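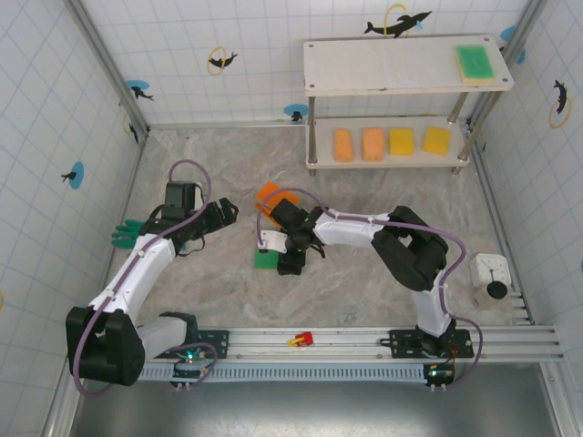

Two arms on one rail, with the sponges and their shelf, in the tiled bay at Netstead.

The owner of the Netstead workshop has been renting out her two-arm kit since February, and she still talks about it the way some people talk about a new puppy. "I wanted something a school or a small shop could bolt down and be using by lunch," she told me over a very long coffee, "and the rail is what makes that possible, because you only have to level one thing!"

The package, sold under the Prerkar name, covers both arms, the rail and 30 hours of phone help. Sorting sponges is the starter exercise. "They're soft, they're cheap, and you can squeeze one badly 1000 times and still wash up with it," she said, laughing.

I asked about complaints, and she was good about answering. Early customers in Ruddock found the cables fussy, and the manual, all 127 pages of it, is being rewritten (she showed me a chapter, and it reads much better). The Fosberg store has 41 kits set aside for fall, and she'd like people to come in and try one first.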